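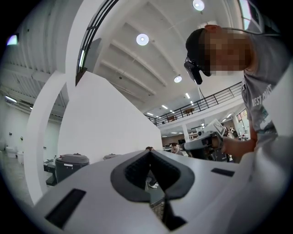

Ronaldo read our first draft and wrote back that we had spent a whole semester teaching a robot to pick up a cup and come away with eleven pages on how to hold a stick. He wanted to know when the robot came in. It comes in on page six, Ronaldo, and it doesn't stay long.

Teaching by Hand: Project Report, Team Rikard
Draft 2, 2022-10-02

What we set out to do

Our arm (called Rikard, like the team, after a long argument that the team lost) can already be driven by remote control. You sit at a desk with two joysticks and steer it to the cup, and then past the cup, and then into the table. Our question was whether a person could show it the task faster and better by doing the job with a handheld gripper. You squeeze, you lift, you put down, the camera on the gripper records what it sees, and a program called Lultum turns the recordings into something the arm can try to copy.

We expected the handheld way to win. It did, with some embarrassment along the way.

The two methods

Remote control: the operator sits beside the arm and works the joysticks. Everything recorded is something the arm can really do, as the arm is the one doing it. The drawback is that it is slow, and that after half an hour the operator starts to hate cups.

By hand: the operator stands up and does the task with the handheld gripper. It feels almost natural. The drawback is that human shoulders are very good, and Rikard's are not. Several of our nicest early demonstrations included a little twist of the wrist that the arm could only match by passing through its own base.

The task was the same for both. Pick up a cup by the rim, set it on a saucer, let go, back away. We counted a demonstration as good if the cup ended upright on the saucer and Lultum could work out where the gripper had been the whole time.

What we recorded

We collected 185 demonstrations by hand and 40 by remote control. This looks unfair, and it is, but both sets took the same number of working hours. That was the comparison we cared about. The full set of clips, counting calibration, false starts and the afternoon Jussara left the recorder running through lunch, came to 1573. Sorting them was the worst part of the project and we would like it noted in the grade.

Problems

Speed. People are quick. In the first batch we grabbed the cup as if someone else wanted it, and the pictures smeared so badly that Lultum lost its place. We then slowed down so much that the trained arm hovered over the cup for long stretches, apparently thinking it over. Jussara's fix was to hum the same song during every take — it kept us at an even pace, and none of us can listen to that song now.

Blank walls. Lultum finds its position by picking out fixed points in the room. If the gripper faces plain white wall for too long, it has very little to hold on to. We lost a good many takes this way before we started each one with a slow sweep of the room, railings and ceiling lights included.

Style. Each of us turned out to have our own way of setting down a cup. Evangelista, the practice task we borrowed from last year's team, never showed this, as it only involved pushing a block. With cups, the arm learned a blend of all our habits and let go a little early. We ended up writing down a standard way to do it and taping that to the desk.

Results

We trained one model on each set and ran them on the same saucer and the same cup. The hand-shown model put the cup down properly more often and moved more smoothly. The remote-control model was stiff but careful, and it never once tried to reach somewhere it couldn't. When we mixed the two sets, we got most of the smoothness and fewer strange poses. We don't yet know what the right mix is. The one we used was simply everything we had.

Left to do

The November round moves to the Troltmont kit, with 2 grippers, so that one person can hold the saucer while the other handles the cup. Before that we need to write a check that throws out any hand motion the arm can't copy, while the person is still standing there and can do it over. Jussara has started on it. Ronaldo has asked for a shorter report, and has been given the section on sorting clips to cut down himself.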